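Do I really need to line a bamboo steamer?

Asked by Kerstin Haugland, Tuesday
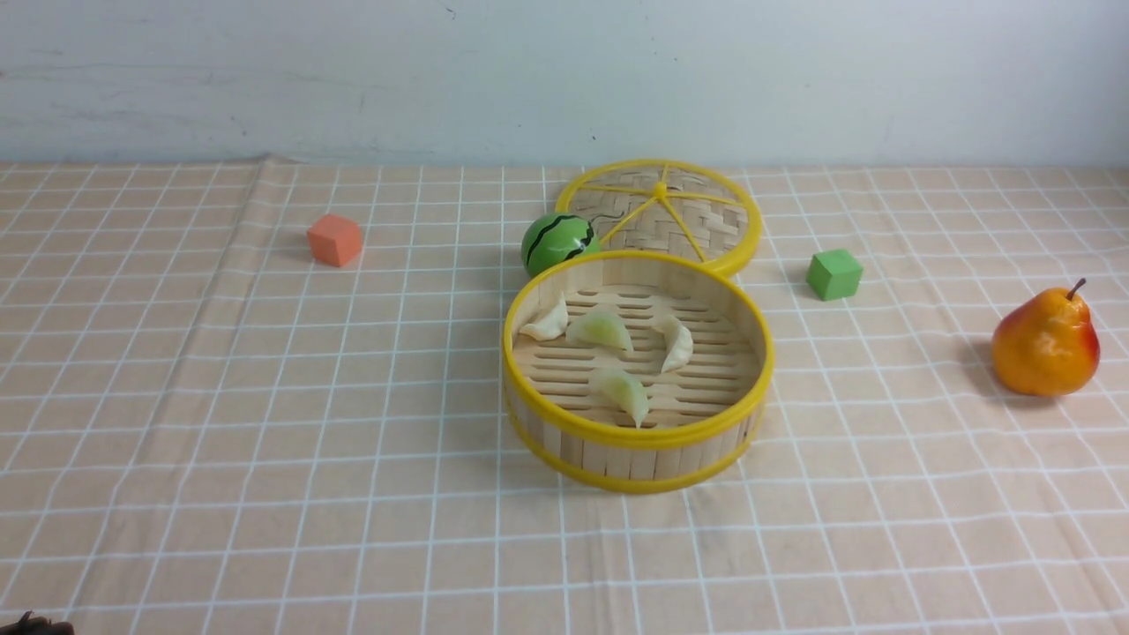

Every recipe says to line the basket with paper or cabbage leaves or your dumplings will weld themselves to it. I'm not convinced. Driremwood sell a pack of 44 paper rounds for a silly price and it smells like a racket to me. Has anyone steamed straight on the slats and got away with it?

3 answers

Bijan Rashti
Depends what you're steaming. Shop wrappers stick badly, and I've torn the bottoms off enough of them to stop arguing. A thin wipe of oil on the slats helps for one batch, then it soaks in and you're back where you started. I use ordinary baking parchment with holes poked in it. Don't cover the whole floor or the steam can't get up. Give them 9 minutes from frozen, then leave them a minute with the lid off before you lift them. I wouldn't pay for ready-cut rounds either.
Marked helpful by 227 people

Crescencio Villaseñor
Get a metal one. Bamboo goes mouldy.

Babita Kushwaha
Mine hasn't gone mouldy, but I dry it on its side by the window and never put it away damp. I've tried cabbage and it works, though everything tastes faintly of cabbage. Lettuce goes to slime. As for the "seasoned basket that never sticks" people, I'd like to see it.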